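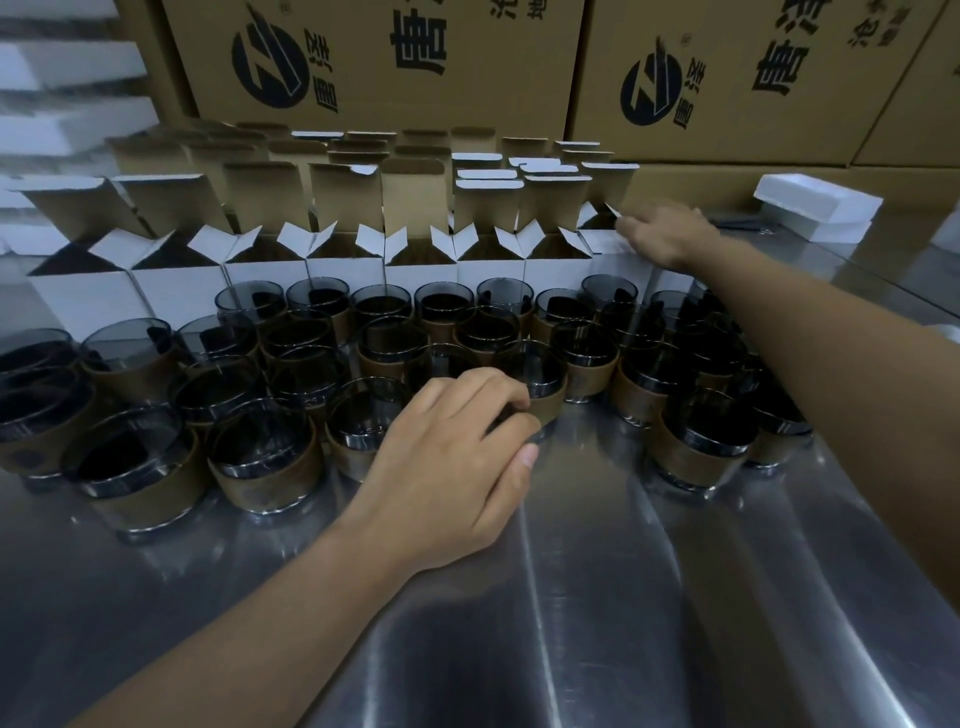
Home Talks Notes Workshops Contact

Packing glass by hand: what I believe and what I don't
Speaker notes, Stulville small makers' meeting, 2021-10-09
Duarte Barros

Slot is 20 minutes. Skip the thank-yous, they've had enough of those by now.

Start with the gift tumbler. Short, wide, gray glass, thick base, a tan band around the lower half. Ask who sells something like it. Then ask who has had one come back in pieces. Wait for the hands. Don't fill the silence.

My position, said early so they can argue with it: most of what we get told about packing glass comes from people selling packaging. I don't say they lie. I say I'd like to see the test.

First claim. "The band protects the glass." I have heard this at three trade shows now. Look where a band sits. It goes around the bottom half, and the bottom is the thick part. The rim has nothing on it. If a glass goes over on the table and meets its neighbor rim to rim, what did the band do? It gives your fingers something to hold and it carries your logo. Fine, I like a logo. Charge it to marketing and leave it out of the breakage talk.

(Somebody from Brodcombe will say their breakages went down after they added bands. Ask what else changed that month. They changed carrier in March as well, they told me so themselves.)

Second claim. "Fold all your boxes first, then fill." This is the one people get heated over. The argument is that you get into a rhythm. Maybe so. You also get a table full of open boxes with their flaps sticking up, the glasses have less and less space, and your sleeve is traveling over the rims every time you reach for the back row. I have done up to 300 in a day this way and I did not enjoy it. What I do now: open a few, fill those, close them, start again. Is it faster? I don't know. I timed it twice and got two different answers, so I'm not going to put a number on the screen.

Third claim. "Steel tables are best." Easy to wipe, yes. They're also hard and slick, and a thick glass base set down in a hurry makes a noise I don't care for. Kerslake people swear by steel. I asked them what they had compared it with and they hadn't compared it with anything. I work on steel too, by the way, it was in the room when I took the lease. Say this before someone else does.

Pause here, drink water.

Now the part I do believe in. Keep the closed boxes on one side and the bare glass on the other. Pick a side and stay with it all day. It sounds too simple to put in a talk, but most of the mix-ups I've made myself were a closed box with no glass in it, sitting in with the full ones. A box with a tumbler inside has some weight. You'd think you would notice. At four in the afternoon you don't.

Tabs go in before the lid. Push with the thumb, flat, near the opening. If you have to force it the crease is wrong, so open it up and crease it again. White card shows every dent.

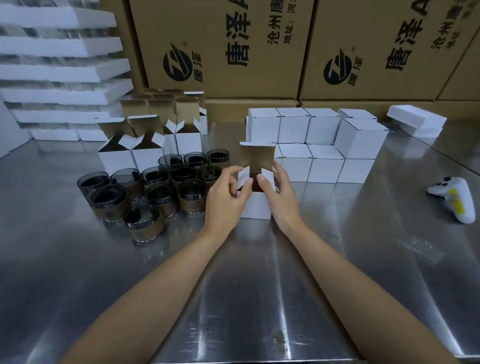

Does a plain white box need extra padding for a single tumbler?

It depends on how the box travels. If it fits the glass closely and is handed over a counter, plain card is usually enough. If it goes by mail, put padding around the glass and pack the small box inside a stronger outer carton.

Back to the slides. The Evgate order, number 3793. Tell it short. They wanted every sleeve turned so the mark faced the front flap. I said no customer would ever see that. We did it anyway, and it added the better part of an afternoon. Did anyone at Evgate mention it afterwards? They did not. I'm still not sure whether that means it was a waste or that it was done right. Leave this one open, see who bites.

If there's time: "the unboxing experience." I have 2 slides on this and could drop both. My doubt is simple. A person opening a tumbler wants a tumbler. Brown inside and white outside looks tidy, I grant that, and it costs me nothing more than white all through. Past that, show me the repeat orders.

Likely objections:
– "You only do small runs." Correct.
– "Our supplier tests the boxes." With your glass in them, or empty?
– "What about dividers?" Good for cartons of several. Different talk.

Handout is one page, the folding steps only. Leave the stack by the door and collect what's left over, last year I drove home without it.

Related notes
Tissue paper, and whether it does anything
Labels that come off in the cold
Pricing a hand-packed gift
Notes from the Kerslake open day

This site uses cookies to remember your settings. Accept Manage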